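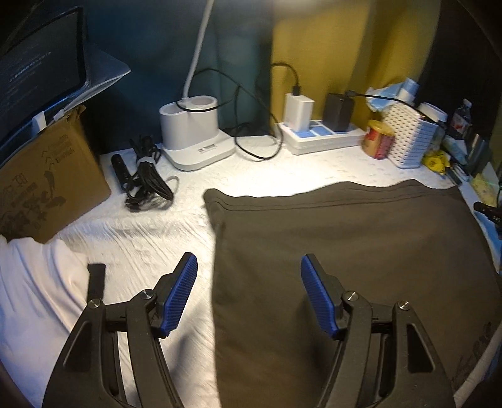 Dark garment spread on a white cloth, stitched hem uppermost.

Tarnover Hurling Club: ground and kit check, July
Checked by Dela Acheampong. Comments by Yaa Nartey.

Goalposts, town end: PASS
Passed last time too, with the same wobble. I'd like to know who leaned on them.

Goalposts, road end: PASS
Fine. Net hooks replaced.

Ball-stop netting: FAIL
Ikwood quoted $1,592 and called it a repair. It reads like two new panels and a day's travel. Ask for it itemised before Ama signs anything.

Pitch surface: PASS WITH COMMENT
Divots filled on the 14 metre line. The sprinkler cover still sits proud of the grass. "Will monitor" was the note in the last check as well. Cone it off until it's lowered.

Helmets: FAIL
2 faceguards bent, both binned. The Gatti rep says they can be straightened. Not on our players.

Hurleys: PASS WITH COMMENT
Bands checked by Adom Aidoo. Any split running past the band goes in the bin, taped or not. Tape hides a crack, it doesn't mend one.

Jerseys and shorts: PASS
Seams and hems looked over. "Tear-proof" on the Skellerer label means very little to me, so keep checking.

First aid kit: FAIL
Ice packs out of date. Ticked as complete on the sheet in the lid.

Defibrillator: PASS
Light green, pads in date. I opened the case myself.

Change room floor: NOT CHECKED
Locked at 6 pm. Left blank on purpose. Ju-won Noh has the key and will do it before training.

Recheck of failed items: Dela, with Ama Appiah.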